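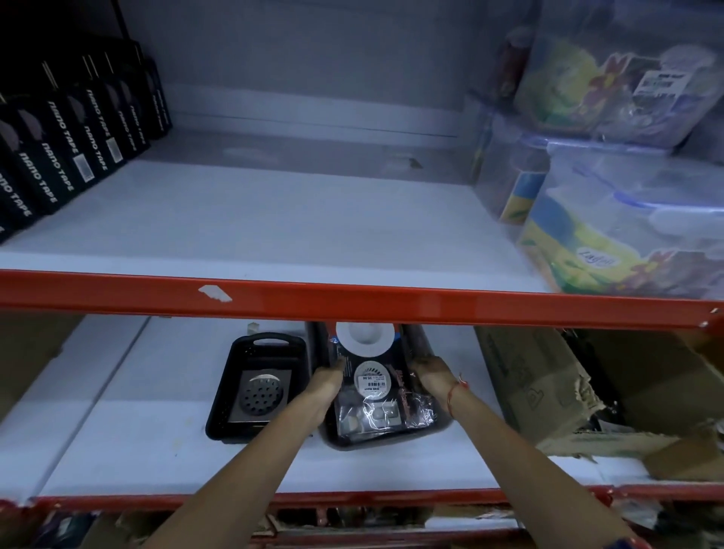

4. The Open Day at Stiresville

4.1 Setting and purpose

The Herance project had been running for two years when we opened the Stiresville site to visitors in December. Until then the people who saw the shelf-handling work were those who did it, together with a few staff from Markent, the retail partner that supplied the shelving and the stock. The open day was planned as a public event first and a source of data second. We report it here at some length, as several of the design choices described in Section 5 were made in response to what visitors asked and where they stopped to look.

The site is a former furniture showroom. Markent fitted the main floor with the same white shelving and orange-red beams that it uses in its stores, and stocked it from returned and end-of-line goods. Nothing was tidied for the visit. Ordinary store shelves hold open cartons, mixed lines and packages turned the wrong way, and a system that works only on neat rows is of limited use to the partner. The doors opened at 10 a.m. and closed at 4 p.m. In that time 213 people signed in at the front desk. Signing in was not required, so the true attendance may have been higher.

4.2 Course of the visit

Visitors moved through the floor in small groups. Each group began at a human handling station, where a staff member took goods from the shelf and put them back at normal working speed. The group then went on to the robot station, where the Chrysikopoulos arm attempted similar moves on a separate bay. A third area held screens with replayed trials, and a table where visitors could handle the items themselves.

We placed the human station first on purpose. In an earlier trial visit by Markent store managers, the robot was shown first, and most of the discussion was about how slow it was. When the order was changed, visitors had already watched a person turn a package, test its weight and look for the price sticker before putting it down, and their questions were more often about those steps.

Figure 2 gives a worker's view of one such move. The item is a drain product on a black backing card, wrapped in clear plastic, with a price sticker reading 35.00. It is held with both hands, one at each side edge of the package. A gripper that closes on the middle of the same package would meet the round fitting on top, and a suction cup would need a flat area of plastic away from it. The two-handed edge grip avoids both problems, but it calls for clear space on the left and on the right of the item, and the lower shelf in the figure offers this only in part. There is a black tray with a floor drain on one side and a pile of torn cardboard boxes on the other.

Figure 2. Two-handed edge grip on a packaged drain product at the lower shelf. The upper shelf carries a row of boxed nano tape on the left and clear plastic food containers on the right.

The figure also shows why we treat the bay as a whole and do not plan for single items. The tape boxes stand one behind another and can be taken from the front. The food containers are stacked, so the upper one has to be lifted before the lower one can be reached. On the shelf below, loose cardboard flaps hang forward where a hand or a tool could catch on them. A planner that uses one approach direction for the full bay will fail on at least some of these.

4.3 What visitors asked

Two members of the team noted questions as they were asked, one at each handling station. They wrote down the wording as closely as they could and did not record who was speaking. Questions asked of staff during a break, or in the parking lot, were left out.

At the human station, the most common topic was choice of grip. Visitors wanted to know whether workers were trained to use one hand or two, and whether they were told to hold packages by the edges. They are not. Markent gives guidance on lifting heavy goods but none on light packaged items, and the habits we see are the workers' own. Several visitors with retail experience said they would have cleared the torn boxes before doing anything else. We had not given enough weight to this. In our task model at the time, clearing was a separate job that belonged to another shift.

At the robot station, the questions turned to damage and to price labels. People asked what happens when a sticker is covered by the gripper, and whether the arm can tell that a box has already been opened. The version shown on the day could not detect an opened box. It read labels before the grasp only, and a label facing the back of the shelf was entered as missing.

A smaller set of questions concerned jobs. Staff had been asked to answer these plainly and to pass on anything they could not answer. Markent's position, given to visitors on a printed sheet, was that the trials cover restocking and returns outside opening hours.

4.4 Material kept from the day

The robot station logged all its attempts during the visit, including those stopped by staff. Together with the stored trials from the weeks before, this brought the Herance set to 2000 labeled shelf moves. Attempts made with visitors close to the barrier are marked in the set, because staff ran the arm at reduced speed at those times. They should not be used for timing comparisons.

Items handled by visitors at the table were not logged. Some of them went back to the shelves in places where they did not belong, and the station staff left them there until closing. The arm's failure rate on those bays was higher in the afternoon than in the morning. We can't separate this from other changes over the day, such as the light from the street-side windows, and we draw no conclusion from it.

4.5 Changes made afterward

Clearing was added to the task model as a step that can be called before any grasp. The edge grip was added to the set of grasps the planner may choose, with a check for free space on both sides of the package. The check is simple and often too strict: it rejects a grasp if loose cardboard enters the side region, even when a person would push the cardboard aside with the back of the hand. Section 5 describes the revised planner and the tests run on it with the same shelving.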